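Small boat tips: keeping the cabin dry and in order

On our boat Morsy the locker under the bunk was always damp by August. I cut 2 strips of old carpet and put them under the sail bags, so the air can pass. Since then the smell is much less.

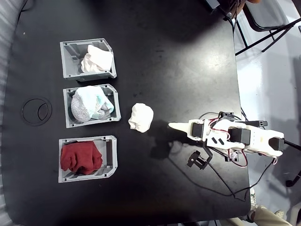
Salt is the bigger problem. A thing washed in sea water never dries fully, so keep 20 liters of fresh water only for rinsing. Wring well, then hang it on the boom before noon – in the evening the dew comes and your work is lost.

For the bilge I use a hand sponge after the pump. Wipe also behind the stove.
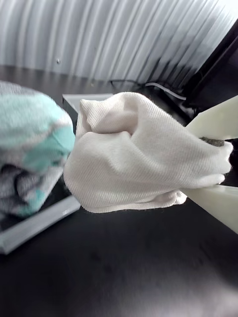 Ribbed knit, off-white.

Wool can stay in the cabin at night, but not against the hull. My neighbor at the dock in Worora, Ayman Cherkaoui, ties a net under the deck beams and puts his hats there.

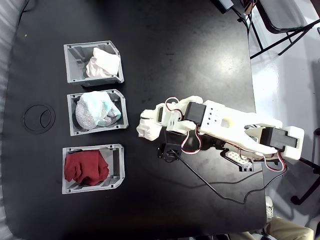
Before you leave the boat, open all the locker doors and lift the cushions on their side. Close the sea valves and leave one small vent open – the forward one is best, if it has a cover against rain.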